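**Progress Report to the Valtonen Fund**

**Grantee:** Tarklow Community Kitchen
**Project:** Shared Meals and Kitchen Skills
**Submitted by:** Marjatta Ruotsalainen, Project Manager
**Submitted to:** Wajid Orakzai, Grants Officer
**Date:** 12 Jan 2024

## 1. Purpose of this report

This report covers the second half of the first grant year. It follows the outline agreed with the Fund at the start of the award and should be read with the financial statement sent under separate cover. It describes the work completed, the changes made to the original plan, the matters still open, and the work proposed for the next period.

The grant supports evening cooking classes for adults, a shared meal after each class, and a small program of training for people who wish to work in commercial kitchens. All three parts of the project are now in operation. The training program began later than planned, for reasons given in section 4.

## 2. Evening classes

Enrollment for the period stood at 79 adults. The original proposal did not set a target for individual terms, and we are not asking the Fund to treat this figure as one. It is, however, the largest enrollment the kitchen can support with its present staff and floor space. A waiting list was opened in November and remains open.

Classes are taught in three groups according to experience. The beginner group covers knife skills, safe storage, stock, rice, and simple soups. The middle group works on doughs, steaming, and braising. The advanced group plans and prepares the shared meal under the direction of the lead instructor. Participants may move between groups at any time if the instructor agrees, and a number of them have done so.

The proposal described a fixed syllabus for each group. In practice the instructors asked for permission to change the order of units to suit the price of ingredients from week to week. Permission was given. The units themselves have not changed, and every unit listed in the proposal was taught during the period except preserving, which has been moved to the summer when fruit is cheaper.

Attendance was lower in the weeks of bad weather, particularly among participants who travel by bus from the Hoter district. The last bus to Hoter leaves before the shared meal ends. We have moved the start of the Hoter participants' class forward by half an hour, and the instructor reports that most of them are now able to stay and eat. We have also written to the bus company to ask whether the evening timetable is under review. No reply has been received.

## 3. Shared meals

The shared meal is open to participants and to members of their households. It is served at long tables in the main hall, and there is no charge. The menu is set by the advanced group and approved by the lead instructor, who checks cost per plate and allergens before any order is placed.

The most popular meals of the period were the lentil and barley soup, the baked fish, and the steamed buns with pickled vegetables. The buns were first made as a class exercise in the middle group and were added to the menu at the request of participants. They are inexpensive, they can be shaped in advance by the beginner group, and they hold well during service.
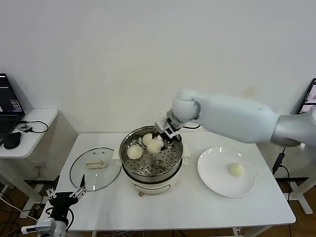 Does the cost of the shared meals remain within the amount approved by the Fund?

Spending on ingredients is within the approved line for the year, with a small balance that we ask to carry forward to the next period. The price of cooking oil and eggs rose during the autumn, and the kitchen met the increase by buying dry goods in bulk and by serving meat less often.

Waste from the meals is recorded in a log kept by the serving area. The log shows that bread and salad were regularly left over in the first weeks. Orders for both were reduced, and leftover bread is now used for crumbs and puddings in the beginner class. We have not tried to put a money value on this change.

One complaint was received about the meals. A family reported that the allergen sheet had not been placed on their table. The lead instructor apologized to the family, and the sheets are now printed on colored paper and set out before the doors open. There was no illness or injury connected with the incident.

## 4. Training program

The training program prepares participants for entry-level work in school, hospital, and restaurant kitchens. It consists of classroom instruction in food safety, supervised work in our own kitchen, and a placement with an outside employer.

The program was due to begin in the first month of the period. It began five weeks late. The instructor who had been hired to teach food safety withdrew before signing a contract, and the position had to be advertised again. The person since appointed holds the necessary teaching certificate and has worked in hospital catering. We are satisfied with the appointment.

Placements are provided by Naveso, a contract caterer that runs staff dining rooms in the area. Under the agreement, Naveso can take up to 5 trainees in each round. The trainees are paid for their hours from the first day of placement. Two trainees have completed placements, and both have been offered part-time work. One has accepted. The other has chosen to finish a college course first and has been told by the employer that she may apply again.

Naveso has asked us to spend more time on receiving deliveries, checking temperatures on arrival, and completing written records. These topics were covered in the classroom but were given little practice in our kitchen, where deliveries arrive in the morning before the trainees are present. We have arranged for one delivery each week to come in the afternoon so that trainees can receive it under supervision.

Trainees have asked for help with job applications and interviews. This was not part of the original proposal. The project manager has provided it informally, and we would like to discuss with the Fund whether it should become a regular part of the program.

## 5. Premises and equipment

The kitchen passed its routine health inspection during the period. The inspector made two recommendations. The first was to replace the seal on the door of the walk-in refrigerator, and this was done within the week. The second was to move the mop sink farther from the vegetable preparation area. Moving the sink requires the consent of the building's owner, which has been requested in writing.

The range hood purchased with grant funds has been installed and is working as intended. The contractor returned once to correct a noise in the fan, at no cost to the project. The remaining equipment on the approved list has been delivered, apart from the second mixing machine. The supplier has told us that the model ordered is no longer made. We have obtained quotations for a similar machine at a slightly higher price and ask for the Fund's approval before placing the order. The quotations are attached to the financial statement.

Storage continues to be a difficulty. Dry goods are kept in a room that is also used for folding chairs, and the room is crowded when bulk orders arrive. New shelving would help, and we expect to meet the cost from our own reserves.

## 6. Staffing

There were no changes among the permanent staff. Instructors' hours were increased slightly to cover the half hour added for the Hoter participants. All staff renewed their food safety certificates, and first aid training has been booked for those whose certificates expire this year.

## 7. Matters for decision

The Fund is asked to:

- approve the purchase of a substitute mixing machine;
- approve the carrying forward of the balance on ingredients;
- advise whether help with job applications may be charged to the grant.

A decision on the mixing machine would be welcome before the others. The supplier has agreed to hold its quoted price until the end of the month.

## 8. Next period

The evening classes will continue with the same three groups. Places will be offered to people on the waiting list in the order in which they applied. The next training round will open as soon as Naveso confirms its dates, and we are in talks with a school district kitchen that may be able to serve as a further placement site.

We also plan to hold a meeting with participants to hear their views on the classes and the meals. A short written summary of the meeting will be sent to the Fund with the next report. Mr. Orakzai is invited to attend a class and the meal that follows at any time convenient to him, and the project manager will be glad to make the arrangements.

Marjatta Ruotsalainen
Project Manager
Tarklow Community Kitchen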